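Spring Open House at Skustgate

The newsletter promised "a behind-the-scenes morning at Skustgate," and I have never been able to resist the words behind the scenes, even when the scene is a furniture showroom on a bypass. I took the 221 bus out one gray morning in April and got off a stop early, which added a pleasant walk along a drainage ditch.

Samira Khasawneh met us at the door with name stickers. She has run the open house for 9 years and talks like someone who has heard every joke about chairs. There were eight of us on the first tour, including a couple who had driven over from Lirkach to complain about a drawer and got swept up by accident.

We began with the upholstery floor, where I learned that a sofa is mostly staples. A man with enormous forearms stretched mustard fabric over a corner, fired in a row, and looked up to see if we were impressed. We were. Then came the foam room. We were invited to sit on five grades of foam and give our opinions, and the man from Lirkach gave his at length. I liked the third one. Samira wrote this down, or at least moved her pen. 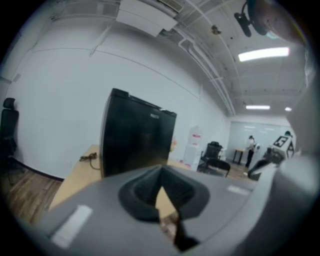
Issue 8, page 5

The finishing shop smelled of oil and oranges. They rub every tabletop by hand and leave it overnight, then do it again, and the woman in charge told us the trick is to stop before you want to. My own kitchen table has had one coat since I bought it, applied with a sock.

Coffee was served in the showroom, on the Skála range, with coasters handed out before the cups. The pastries were excellent and extremely flaky, a cruel choice for a room full of pale wool. I ate mine standing over a potted fern.

The last stop was Jolleo, the new children's line, which has rounded corners and a price list without any. The Lirkach couple bought a stool. The drawer was never mentioned again in my hearing.

Tours run again in the fall. Go early, wear dark pants, and ask for the third foam.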